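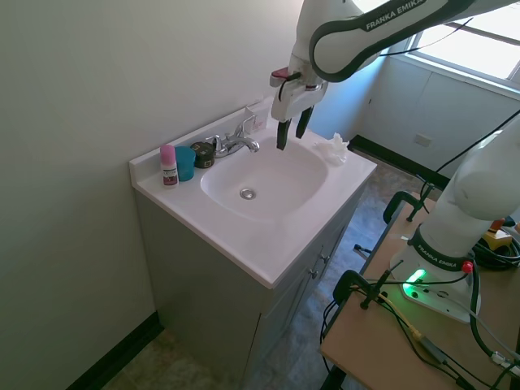

The gym at Plosurbridge holds 1,851 people, and on Saturday I think most of them had already found the popcorn line by the time I got my ticket scanned. It was the Pisach club's spring open day, and I'd wanted to go for years!

They run it as a full day of basketball. Doors open in the morning, you can wander almost anywhere, and a preseason scrimmage closes things out at night. I started in the weight room (smaller than I expected, very loud) and then sat in on a shooting session with the under-16s. Their coach had them taking corner threes off a hard cut, over and over, and the kid in the yellow shoes hit so many in a row that parents on the far side started clapping along.

After that came the part I'd driven 90 miles for. Maiara Godoy, who played point guard here for years and now runs the youth program, gave a talk on reading a pick-and-roll defense. She used four teenagers and a roll of tape on the floor, and it was terrific. She'd stop them mid-step and ask the ball handler what the big man's feet were telling her. "If his toes point at the sideline, you're already past him," she said. I've watched this sport most of my life and I had never once looked at a center's toes.

Lunch was a pulled pork sandwich from the Miranda truck in the parking lot. Get the slaw on it.

The locker room tour ran late and we only got a quick look, but the equipment manager let us handle one of the old wool warmup jackets, which weighs about as much as a winter coat. Then back up to the stands for the scrimmage against Borley. Pisach were down at the half and looked flat, with too many passes going nowhere near the paint. The third quarter was a different game. They pushed the ball after every rebound, their bench was up and hollering, and with under a minute left it was tied at 80. A put-back off a missed free throw won it by 2, and the place went nuts.

Parking is free but the back lot floods, so use the one by the tennis courts. Kids get to shoot on the main floor for a while after the final buzzer, and the line for that moves fast. I stood in it too.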